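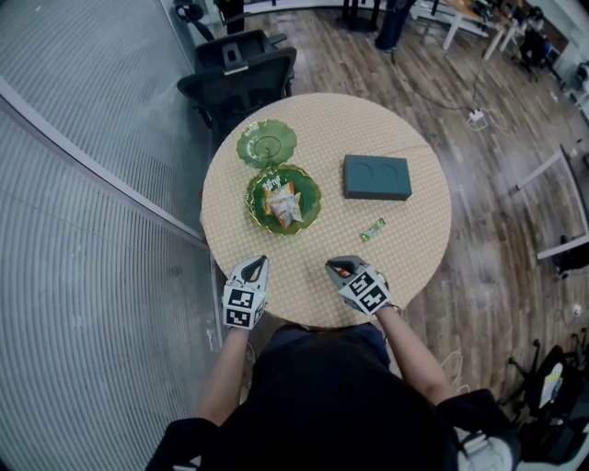 Build the hands first

Most people who set out to build a robot at home start with the arm. I did the same, and I think it was a mistake. The arm is what people picture when they hear the word robot, it is what the kits sell, and it eats the whole budget before it has picked up a single thing.

My arm is called Garrido, after the street where I bought the first box of parts. It has spent most of its life on a shelf. The motors came from Hirex, one of them whined from the first day, and I spent a winter chasing a wobble in the shoulder that I could have lived with. When I finally got it moving I had nothing for it to do. It could wave. It could press a bell if the bell was bolted down.

My view now is that anybody working in a spare room or a shared workshop should start at the other end. Make a gripper you can hold. Strap it to your own hand, stick markers on it so that a camera can follow where it goes, and do some ordinary jobs with it. Your own arm is a very good arm. It has no wobble in the shoulder and it cost you nothing.

There are two objections I hear at the bench. The first is that this isn't robotics, since no motor is doing any of the work. I understand that, and for a while I was a bit embarrassed to say I was building a robot when all I had was something that looked like an oven glove with jaws. But the hard part of a household robot is knowing how to take hold of things, and you can't learn much about that from an arm that is still being tuned. With the gripper on your hand you find out within minutes that the tips are too blunt, or that they close a little skew, or that you can't see what you are doing past the body of the thing. I redrew my tips three times in the first month. On the arm, each of those changes would have meant another evening of setting up before I could even tell whether it was better.

The second objection is that people cheat. A person with a gripper on the hand will lean, twist and shuffle round the table in ways no small arm can copy. This one I take seriously. My answer is to do the job sitting down, with both elbows more or less where the arm's base would be, and to throw away any run where you had to stand up for the last bit. It isn't a perfect rule. It does make you honest about reach, and reach is where home-built arms are worst.

Then there is the question of what goes on the table. I feel strongly about this one. The usual choice is wooden blocks. Blocks are fine for the first hour, while you check that the jaws close and the camera can see the markers. After that they teach you nothing. They are all flat sides and they don't mind being dropped. Put out a dish with a fancy edge and a heap of snack packets. Packets slide over one another, they crumple, and the one you want is usually underneath. A clear dish is worse again, and cameras have trouble with it. I would sooner have a gripper that can lift one packet off a pile than one that can stack blocks all day.

A word on money. If you have only enough for one good thing, buy a decent camera and print the rest. Cheap plastic can be printed again. A poor camera spoils every recording made with it, and you may not notice until you sit down to go through them.
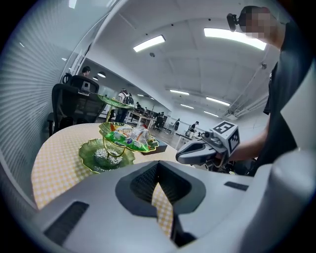

Skarnel, October

I wrote the first half of this in the spring, and a few people at the Furkora workshop have asked whether I still hold to it. I do, with some changes.

The main thing I had left out was the sheer amount of sorting. Over 54 sessions we recorded 1,609 runs, and when I went through them I kept 1,312. The ones I dropped were mostly dull failures. A sleeve had covered a marker, or the recording had been started after the hand was already moving, or someone had been talking and had stopped halfway with a packet in the air. None of it was interesting and all of it had to be watched. If you work alone you should plan for that. Going through the recordings took me longer than making them, and it is the part of the job I would most happily hand to somebody else.

I have also changed my mind about working alone. I used to think a shared space was a second-best for people with no garage. A big room has its troubles: you have to put everything away, people walk past behind the table, and the light is different in every corner. For this sort of work those troubles are useful. A gripper that has only ever been used under one lamp in one shed will have a narrow idea of the world, and so will whoever built it. I would record in the busy room from the start. Change the cloth on the table too. A checked cloth and a plain top are two different places as far as a camera is concerned, and it takes a minute to swap them.

Dishes stacked in tiers were another lesson. On a flat plate you come down from above and that's nearly the whole story. With a stand you have to come in from the side, under the next dish up, and a fat gripper body gets in the way long before the tips reach anything. I had been rather proud of my roomy plastic shell. I now think it should be about as big as the works inside it and no bigger. The next one will be slimmer at the front, and the vents will go somewhere I don't rest my thumb.

I'm less sure about wearing a camera on the head. It gives you a view that the hand cameras can't, and some people put it on and forget it. Others get a stiff neck by tea time, and you can tell from their recordings, with the view sinking lower and lower as the session goes on. If you do use one, keep sessions short. An hour is plenty for me, and the runs I make in the second hour are the ones I end up deleting.

As for Garrido, it has come down off the shelf. It has a new wrist and a mount that takes the same jaws I wear on my hands, which was the point of building them that way round. The whining motor has been swapped for a quieter one. I'm not going to say much about how well it works, as it has only been bolted to the bench for a short while and I have been wrong about that arm before. But for the first time I know what I want it to do when I switch it on, and what shape its fingers ought to be.

I would still tell a beginner to leave the arm until last. Borrow a table in a room with other people in it, put something awkward on a plate, and spend the first few months with the gripper on your own hand. The motors will still be in the catalogue when you are ready for them.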